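Home Shop floor Storura Kits Journal Work With Us Contact

Wanted: Part-Time Sorter of Small Things (Rubber Bands a Specialty)

Posted 16 July 2021 in Work With Us > Packing Room
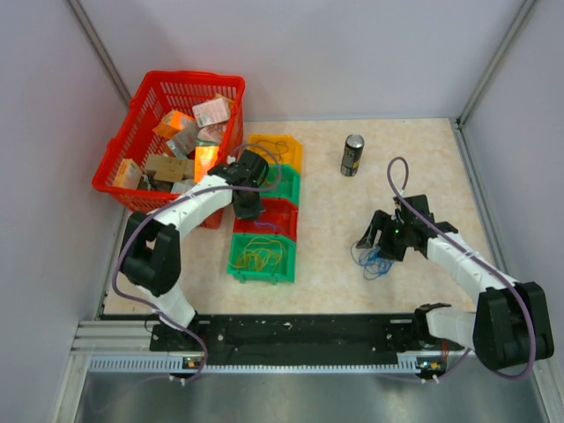

Red basket of cartons, sorting bins, one can. Packing room, Storura.

Storura is hiring a person to put things where they go. We have tried to find a grander way of saying it, and the last ad used the word "fulfillment" four times, which brought us a number of very ambitious people who lasted until lunch.

We sell drawer and desk kits to people who would like their drawers and desks to look like somebody else's. Each kit holds a few small boxes and a supply of the little necessities: rubber bands, clips, tags, labels, the tiny envelopes everyone likes and no customer has yet explained a use for. The boxes come to us from Lavivach and the bands from Justenard. Both arrive in whatever order the universe had going that morning. By the time they leave, they are supposed to be in ours.

What the job is

Mostly it's baskets and bins. A basket of mixed cartons lands on your table. You take the cartons out, check them against the slip, and set them up for the packer. Meanwhile, or before, or after (we'll let you develop your own philosophy), you sort rubber bands by color into stackable plastic bins.

We know how that last part sounds. Please believe that rubber bands are harder than they look. They tangle. Yellow and orange ones in particular seem to seek each other out, and will happily share a green bin until somebody breaks up the party. Blue ones like to lie about on the table in a heap. The bins themselves come in red, yellow and green, and the color of a bin has no bearing on the color of what belongs in it. The slip tells you. There was once a system in which yellow went in yellow, and it lasted until we started carrying blue.

On a busy day you'll get through 20 baskets. On a slow day you'll get through fewer and be asked to straighten the label shelf, which is the packing room's version of being sent to the library.

Other duties:

- Refilling the bins before the packer has to ask
- Pulling out dented cartons and putting them on the dent shelf
- Untangling
- Keeping a tally sheet in handwriting that Jerome can read
- Wiping down your table at the end of the shift, including the front edge where bits collect
- More untangling

What you'll be working on

The tables are beige with a marble pattern, and have low expectations placed on them otherwise. Pale walls go up on three sides, so a carton that gets away from you doesn't get very far. The walls are a sort of lavender gray. Jerome calls them gray and Aishwarya calls them lavender, and new hires are encouraged to stay out of it.

The shopping baskets are the kind you'd carry around a supermarket. We bought ours when a grocery near Arriaga Street closed its doors, and they have turned out to be the best equipment we own. They are light, they stack, and you can see through the holes in the sides to find out whether the orange carton you need is at the bottom. (It is at the bottom.)

A canned drink at your table is fine. House rule is that it stays off to the side, away from the bins and the basket. Coffee in an open mug is another matter, and anyone who was here in January can tell you about the tags.

Who we're looking for

Someone who finds a row of bins in the right order faintly satisfying. You don't have to be a tidy person at home. Two of our best sorters live, by their own account, in conditions of total surrender.

You should be able to tell tan from light orange under indoor lighting, and pale pink from white and pink, as we have cartons in all of these and they go in different kits. If color is a difficulty for you, apply anyway and tell us — the cartons have printed codes on the underside, and we can set you up on a table that works from codes only.

You should be able to sit or stand for a shift with breaks, and lift a full basket. A full basket is not heavy. A stack of full baskets is, and we'd like you not to try it.

Experience in a stockroom, a mail room, a craft store or a kitchen with strong opinions about the utensil drawer is all useful. None of it is required. We train everybody from scratch, and the training takes one morning, most of which is the tour.

Who this may not suit

People who need a change of scene every hour. People who flick rubber bands. We've all flicked one, but there's a difference between a lapse and a lifestyle.

Hours and pay

Four shifts a week, mornings or afternoons, your choice when you start and fixed after that. Hourly pay, with the rate given to you in writing before the interview so that no one has to do the dance about it. Paid breaks. Staff discount on kits, plus first pick of the dent shelf at the end of the month. There's a three-week trial period, during which either side can call it off without hard feelings.

The fall rush is the one time we ask for extra shifts. Last year we shipped nearly 1000 kits in the worst week of it, and everyone got a very good lunch and a day off afterward. Extra shifts are paid at a higher rate and you're allowed to say no.

How to apply

Write to Aishwarya Krishnan, who runs the packing room, through the Contact page. Put "Small Things" in the subject line. We don't need a cover letter. Send a few lines telling us:

- which shifts you'd want
- when you could start
- any work you've done with your hands, paid or not
- the worst drawer in your home, and what's in it

The drawer question isn't scored. We just read them aloud.

If it looks like a match, you'll be asked in for an hour of paid sorting alongside Jerome Estrella, who handles the afternoon tables. He'll give you a basket, a few bins and a tangle, and mostly leave you to it. Don't worry about speed. He's more interested in what you do with a band that's landed in the wrong bin, and whether you notice the white carton tucked down at the end.

We reply to everyone. It may take us a couple of weeks, especially if the drawers are long.

Filed under: Jobs, Packing Room, Part-Time

More from the Journal
- Why the Tiny Envelopes Are Staying
- Dent Shelf: What's On It This Month
- Stackable Bins, and When to Stop Stacking Them
- Also Hiring: Label Printer Operator (Patient)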